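Leltum Handgeführt — das Set zum Vormachen

Ich wollte schon lange ein Set im Shop haben, mit dem man einem Roboter Handgriffe beibringt, ohne eine Zeile Code zu schreiben. Jetzt ist es da (Artikelnummer 3701), und ich bin ein bisschen verliebt! Ihr bewegt zwei Führungsarme mit den eigenen Händen, die beiden Arbeitsarme machen alles nach, und die Software speichert jede Vorführung mit.
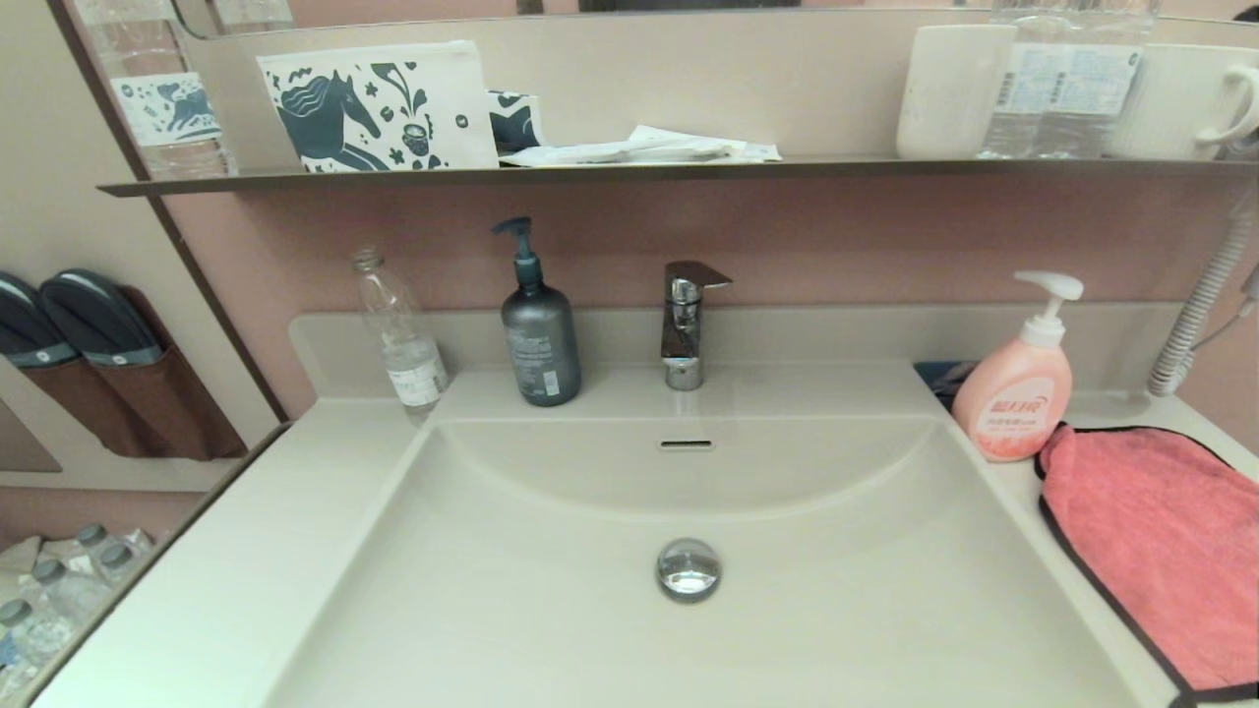

Am liebsten übe ich ja mit Stoff. Starre Teile kann irgendwann jeder greifen, aber ein Tuch fällt jedes Mal anders, und dann merkt man beim Führen sofort, wie fein die Griffe ansprechen. Fangt mit 20 Durchgängen pro Aufgabe an und startet ruhig immer ein wenig anders — mal das Tuch weiter links, mal zerknüllt.

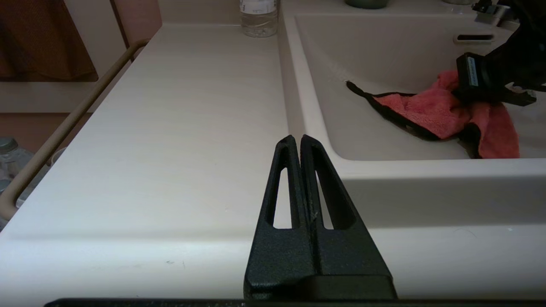
Die Griffe am Führungsarm gibt es in zwei Größen. Ich habe eher kleine Hände und nehme die schmalen von Tikkanen, die breiten liegen aber auch im Karton. Nach einer halben Stunde werden die Schultern müde, also lieber öfter Pause machen, sonst werden die Aufnahmen schlampig (ich spreche aus Erfahrung).

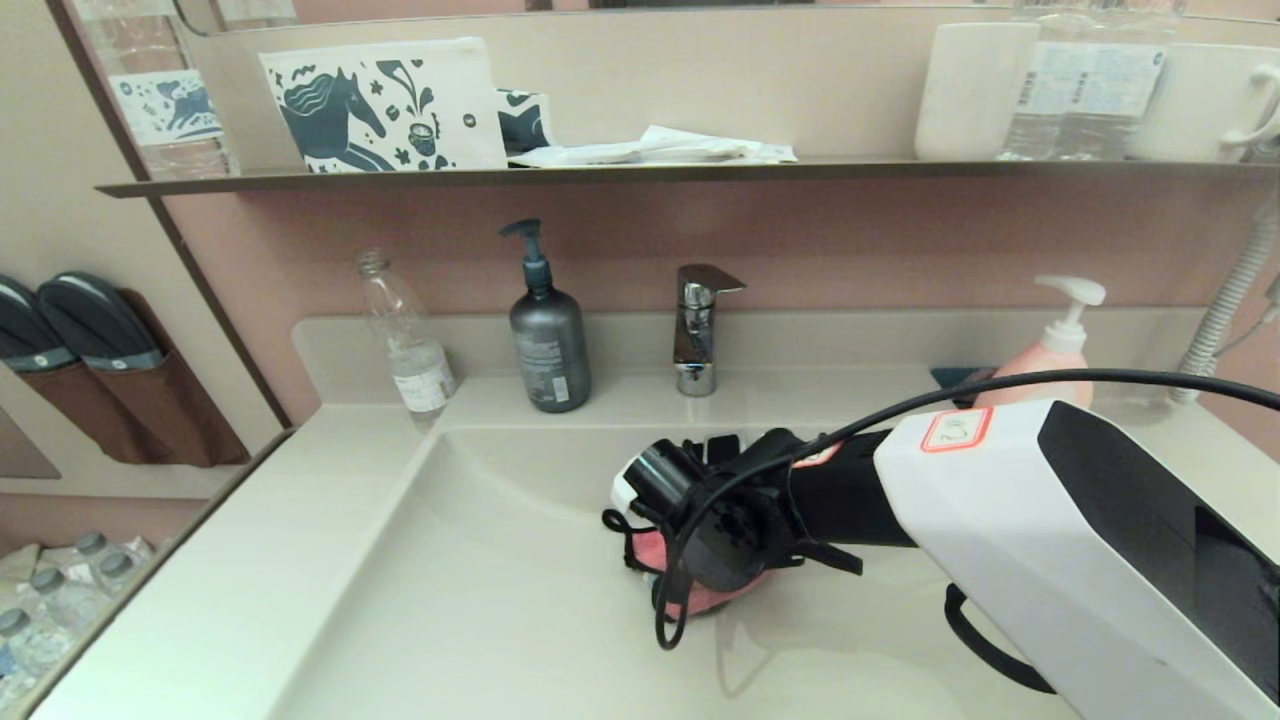
Waschtisch-Übung: etwas Rosafarbenes im Greifer, tief über dem Becken.

Verpatzte Durchgänge löscht ihr mit dem Fußtaster, da muss keiner die Griffe loslassen. Die Aufnahmen landen in der Pornia-Software, dort könnt ihr sie kürzen, benennen und nach Aufgabe sortieren.
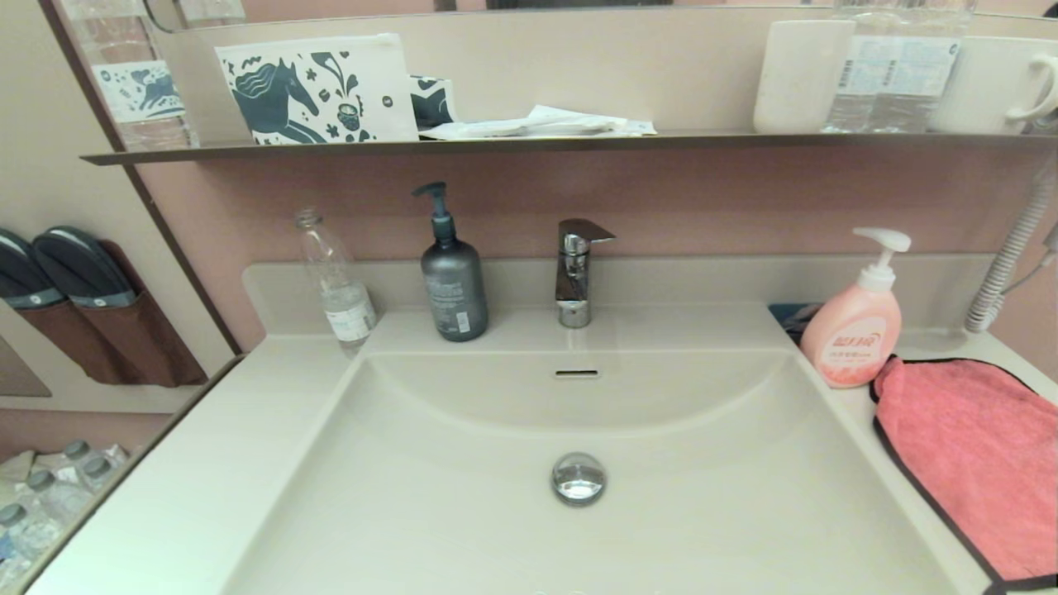

Lieferumfang und Versand

2 Führungsarme mit Tischklemmen
Griffe schmal und breit
Fußtaster mit Kabel
Pornia-Lizenz für 8 Arbeitsplätze

Die Arbeitsarme bestellt ihr separat. Verschickt wird aus unserem Lager in Rositz, abholen geht nach Absprache auch — dann zeige ich euch gern gleich das Einstellen der Klemmen.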